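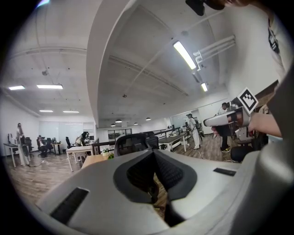 White T-shirt, black print.

Kylie Lowther
12/13/24

Thread on washing printed T-shirts. I ran the front counter at Fashola Print for years and I answered the same laundry questions every week. Putting it all in one place.

First, find out what kind of print you have. Rub it with your thumb. If you feel a layer sitting on top of the cloth, it's plastisol ink or a heat transfer. If you feel only cloth, it's water-based ink or dye. They age differently.

Plastisol is basically plastic. It doesn't fade much, but it cracks. Heat is what does it, and the dryer is worse than the washer.

Water-based ink doesn't crack. It fades along with the shirt. Black on white fades to a charcoal color, which some people like and some people bring back to the counter.

Heat transfers peel from the edges. Once a corner lifts you have maybe a handful of washes left. You can press it back down with an iron through parchment paper, medium heat, no steam. It holds for a while.

Turn the shirt inside out. Everyone has heard this and hardly anyone does it. Prints get worn down by rubbing against zippers and jeans.

Wash cold. Modern detergent works fine in cold water.

No bleach on a white shirt with a print. I know it's tempting. Bleach can turn some inks brown, and if there's any polyester in the shirt the cloth can go yellow too. Use oxygen powder and soak it in a bucket.

No fabric softener either. It leaves a coating, and the shirt stops absorbing sweat, and the sweat goes to the armpits and stays there.

Speaking of armpits: the yellow stains are mostly from antiperspirant mixed with sweat. Baking soda paste, old toothbrush, leave it an hour, then wash. Do it before the shirt has ever been through a dryer if you can. Heat sets the stain.

Drying. Hang it, or lay it flat if it's a heavy shirt. If you hang it, fold it over the line at the waist so the collar doesn't stretch. If you have to use a dryer, low heat and take it out slightly damp.

Ironing. Inside out, always. Never put the iron straight on the ink. I did this once to a customer's order at Fashola, shirt 34 out of a run of 71, and had to reprint it on my lunch break.

A lot of people asked me how long to wait before the first wash. Our rule was two days for plastisol and longer for water-based, and we printed it on the bag. Go by what your own printer says, they know what they used.

About blanks. The shirt under the print matters more than people expect. We used to get a cheap one in for the Skistport summer festival every June and the collars were wavy by the second wash. The ink looked perfect. The shirts were rags.

My coworker Ludivine Carré kept one shirt from every job she worked on. She had 133 of them when she left. The ones she never wore have yellowed along the folds. The ones she wore look better. Store them clean, and refold them now and then if you're keeping them for years.

Don't store them in cardboard. Cardboard has acid in it. A plastic bin with a lid that isn't airtight, or just a drawer.

If a print is sticky after being in storage, that's usually plastisol that was folded onto itself somewhere hot. Put the shirt in the freezer for an hour and then peel it apart slowly.

If it's cracked already, you can't really fix it. You can stop it getting worse by doing everything above.

Someone is going to ask about wool. I've never printed on wool and I have no opinion.

Adding one from the replies: yes, a mesh laundry bag helps. It does the same job as turning it inside out. I do both for the shirts I care about and neither for the ones I paint in.

Second one from the replies: vinegar in the rinse is okay for smell. Half a cup. Don't mix it with bleach, ever.

Will do sweatshirts next week if I get time.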